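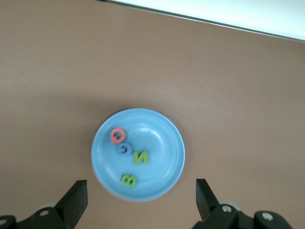 Foam letters in the blue bowl, seen from the wrist camera on the Cindar arm.

Review: Cindar tabletop arm, tried at the Dutura open day
1 Aug 2020, by Spyros Vidmar

I went to the Dutura open day mostly for the free coffee and a look at the Bramix feeder, and ended up spending nearly the whole afternoon at the Cindar table. What a fun little arm! They let visitors drive it by hand for as long as the line allowed, and I got 2 turns.

The job was simple enough: foam alphabet letters, a light blue plastic bowl, a brown tabletop. You steer with a small handset and watch the wrist camera on a monitor. I loved that view. Both black fingers stay in the picture at the bottom, so you always know where your grip is, and they open wider than the bowl across – handy when you come in crooked, as I did.

The lime green N was easy to pick out on the monitor. The bluish letter was harder for me, being close to the color of the bowl, and the picture smears a bit when things move. I'd like a sharper camera, or at least a faster one. Slow down and it gets better.

Grip control is where I was really won over. Foam squashes if you look at it wrong, and the handset lets you ease the fingers together in tiny steps (there's a dial under your thumb, stiff at first). My second turn went much better than my first.

Price is $691 for the arm with gripper and camera. The handset is another $349, and that stings. The demo staff said the finger pads are good for some 3000 grabs before you swap them, which I can't check from one afternoon. The software is called Roy and runs on a plain laptop. Setup looked quick, but theirs was already bolted down when I got there.

I'd buy the arm tomorrow and borrow a handset. Four and a half stars, with the half off for the camera.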